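**Towels: notes for the folding planner**

- Set the time step to 30 ms. Shorter steps only add jitter.
- Plan the grasp on the open end of a roll – the depth map is cleanest there.
- Segment by edge, with colour as a fallback. Terry changes shade under every lamp.
- Keep 5 mm of clearance between fingertip and table in the collision model.
- Discard any plan with more than 13 waypoints.

Towel on the work surface, grippers at hand:

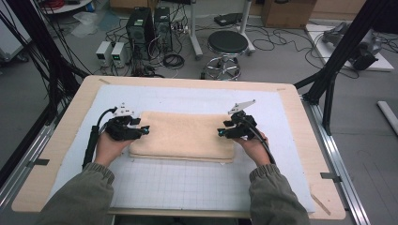
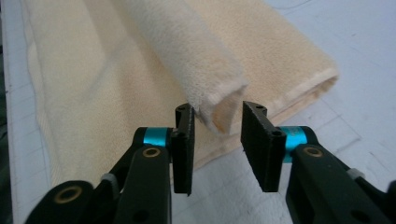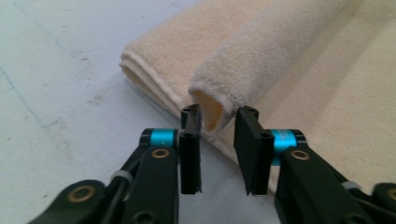

Nele Wiegand replies that 5 mm was too little with her thicker towels, and that she now reads the clearance from a config file.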